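Progress report to the Wilczyńska Fund
Project: Court rolls of the manor of Kelach, transcription and index
Reporting date: August 31, 2025

Transcription of the first series is complete. It covers 195 membranes, all from the manor court, and the text has been checked once against the originals held at Sernwood. Bogumił Żak did the second reading of the land transfers. The debt pleas still need one.

The subject index now has 2,000 entries. Terms for inheritance by the youngest son caused most of the delay, as the clerks used three different phrases and changed between them within a single session. We have kept the Latin wording in each entry and added one standard English heading. 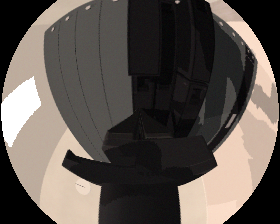

Damage to the second series is worse than the survey suggested — 30 membranes have lost text along the right margin, mostly the amounts of fines. Kacper Kurek has filled some gaps from the Pandcombe estate accounts, where the same fines were entered as income. Restored readings are in square brackets.

Spending stands at 75 percent of the grant. The travel line is underspent and we ask to move the balance to conservation.

Work for September: second reading of the debt pleas, headings for dower and wardship, draft of the introduction on procedure.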